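Skalau Fantasy League: Progress Report to Nikus
Preseason and first stretch of Gameweeks
Submitted 10th October by Rhonda Pelletier, league operations

3 comments
12 shares

Summary

The Skalau fantasy soccer league opened for its second season in August with Nikus as its main funder. We had 674 registered managers when the first deadline passed, against 211 at the same stage last season. The scoring engine has run every week without a full outage. Two pieces of work are behind schedule: the transfer planner and the schools league. The money spent so far is in line with the budget agreed in April, and we aren't asking for a change to the total.

Registration and activity

Most new managers joined in the last few days before the opening deadline. We expected that, but the load on the sign-up page was higher than we had planned for and confirmation emails went out late, in some cases by several hours. A number of people registered twice as a result. We merged the duplicate accounts before the first scores were posted and kept whichever squad had been saved last. Four managers wrote in to say we had kept the wrong one. All four were corrected by hand.

Activity after the opening deadline has held up better than last season. The usual pattern is that people who start badly stop making transfers by the third or fourth Gameweek, and their squads sit there with injured players in them until spring. We still see this, but fewer squads have gone quiet. We put part of that down to the weekly reminder email, which now goes out 24 hours before the deadline and lists any flagged players in the manager's own squad. Last year the email was the same for everyone and was mostly ignored.

Private mini-leagues are the other likely factor. There are 210 of them, most with fewer than a dozen members. Managers who belong to at least one are much more likely to change their captain from week to week.

Scoring rules

Three changes were made for this season, all agreed with Nikus before launch.

Defenders now lose their clean sheet bonus only for goals conceded while they are on the field. Last season a defender substituted at 70 minutes could lose points for a goal at 88, and this was the largest single source of complaints.

Goalkeepers earn one point for every three saves, up from one for every four. So far this has made keepers from weaker teams a reasonable pick. Before the change nearly everyone had one of the same two.

Assists on rebounds are now counted when the first shot was on target. This has been harder to run than we expected. The match data we receive doesn't always mark rebounds the same way from one game to the next, and we have had to review several goals by hand. In Gameweek 2 an assist was added two days after scores had been marked final, and it changed the top three places in the overall table. We apologized to managers and have since moved the point at which scores become final from Monday evening to Tuesday noon. There have been no late changes under the new timing.

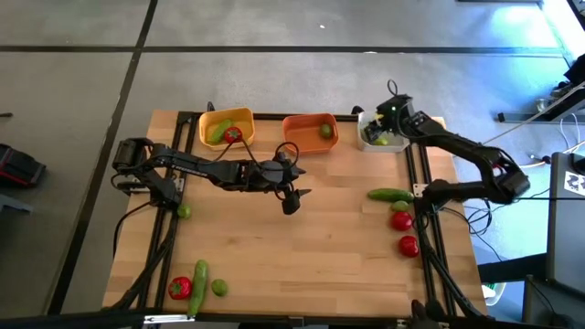
Transfer market

Player prices move each night according to how many managers buy and sell. With a larger field this season the prices were moving too little, because the thresholds had been raised too far over the summer. By Gameweek 3 only a handful of players had changed price at all. We lowered the thresholds by a third and the market has been livelier since then. Some managers objected to a change during the season. We posted the new thresholds a week ahead and answered the objections on the league message board.

The wildcard has been used earlier than last year. Many managers played theirs in the first international break after their early picks lost starting places. We had considered holding the first wildcard back until Gameweek 5, and may look at this again for next season. We would want to see the full-season figures before recommending it.

Transfer planner

The planner lets managers lay out moves for up to four Gameweeks and see what their budget would look like at each step. It was due to open to everyone in September. It is now with a small test group.

The delay has two causes. The first is that Mathebula, the contractor building it, lost a developer in July and didn't have a replacement until late August. The second is ours. We asked for the planner to include bench order and chips, which wasn't in the original scope, and we should have raised the effect on the schedule sooner. Mathebula has absorbed part of the extra cost and the rest comes from the contingency line.

Feedback from the test group has been useful. The budget totals are correct. The main complaint is that the planner is slow to load on older phones, and that a saved plan disappears if one of the players in it leaves the league. Both are being worked on. We expect to open the planner to all managers before the holiday fixtures, when there are several Gameweeks close together and it will get the most use.

Schools league

The plan was to have eight schools playing by now. Five are in. Two of the others had changes in staff and haven't picked up where their predecessors left off, and one decided against it over account privacy for students. We have written a version of the sign-up that needs only a team name and a class code, and have sent it to that school for review.

The five schools that are playing use the simple rules: eleven players, no bench, no price changes, one transfer a week. Teachers have asked for a printable weekly table. That is a small job and it will be ready this month. 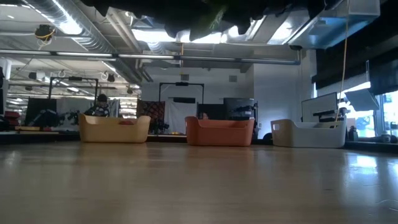 Tan, orange and white tubs lined up on the wooden floor.

Weekly column and podcast

The Gameweek preview has gone out on time each week. Readership is steady, and the captaincy section gets the most clicks. Bandska, who produce the podcast, have delivered five episodes out of a planned six. The missing one was to have covered the international break and was dropped because there was little to talk about. It will be made up with a longer episode in January on the transfer window.

We had comments that the column leans too heavily on the most popular players. From Gameweek 6 it has carried a short section on midfielders and forwards picked by few managers, with notes on their next three fixtures.

Spending

Server costs are a little over plan because of the registration peak and should even out. Podcast and column costs are on plan. Prize money for the first monthly award has been paid. The schools line is underspent, and we would like to carry that amount into the spring term if Nikus agrees. A full breakdown has been sent separately.

Risks

The match data contract ends in April, before the season does. We have asked the supplier for an extension to the final Gameweek on the same terms and are waiting for an answer. If it isn't settled by the end of the year we will need to price a second source.

Only one person on our side can currently rerun the scoring engine after a failed import. A second is being trained and has handled the last two weekends with supervision.

Next period

Open the transfer planner to all managers
Printable tables for schools
Settle the data contract
Run the midseason cup draw, with the top half of the overall table entered automatically
Midseason survey of managers, questions to be shared with Nikus first

Decisions needed from Nikus: the carryover on the schools line, and whether the cup should have its own prize or share the existing fund.

Share this report
3 comments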